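Fidunbridge Home Forum > Kitchen > Small Appliances
Thread: Uneven reheating, mechanical timer model

tallowpot
25 Nov 2012
Posts: 15

Replaced our old keypad microwave with a two-knob Grornberg. Stated output is lower than the old one and I expected longer times. What I did not expect is the unevenness. A bowl of rice comes out scalding at the rim and cold in the center. Same bowl, same shelf in the fridge, same amount of rice as before. Is this the timer, the power setting, or the turntable?

drikav_bill
Posts: 3163

Most likely the load. Rice in a deep bowl heats from the outside in, and microwaves only penetrate an inch or so into dense food. The rest is conduction, and that takes time. Run it at half power for twice as long and leave it to stand four minutes before you stir.

Also check the dial. On mechanical timers the first part of the travel is inaccurate. Turn past the mark, then back to the time you want. My Drikavwood manual says to do this for anything under two minutes.

tallowpot

Tried half power. Better, still not even. Setup for reference:

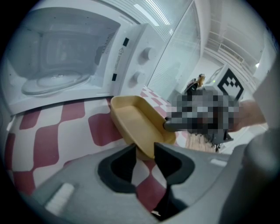

Plate in, two knobs on the right.

The bowl goes in the middle of the plate.

m_arancibia
Posts: 343

Middle of the plate is your problem. The center of a turntable does not travel. If there is a cold spot over the hub, the food sits in it for the whole cycle. Put the bowl near the rim so it passes through different parts of the field.

drikav_bill

Disagree in part. A full dinner bowl covers most of the plate wherever you put it. Moving it an inch will not fix a cold core. Shape matters more. Spread the rice on a flat dish, thinner in the middle, and cover it.

m_arancibia

It is easy to test. Lay damp thermal fax paper on a piece of cardboard, take the turntable out, run it for 15 seconds and look at the dark patches. Mine had a clear gap over the hub and a strong patch near the left wall.

Cristóbal Lagos
Moderator

Please read your manual before running any oven with the plate out. Some makers say not to. If you do the test, put a cup of water in with it so the oven is not running close to empty.

On the original question, both of you are describing real effects. Half power on these cheaper units is the magnetron cycling on and off at full output. With a slow cycle and a short cook time you may get only two or three bursts, so the result varies from run to run.

tallowpot

That fits. I can hear it clunk in and out. Flat dish, off center, half power, covered, four minutes standing: the middle is now hot. Took the lid off once and the top layer dried out, so the lid stays.

drikav_bill

Off center or flat dish, though? You changed both.

tallowpot

Both – I wanted lunch. Will do them separately next time there is leftover rice.

m_arancibia

Use the same dish for both runs or it tells you nothing.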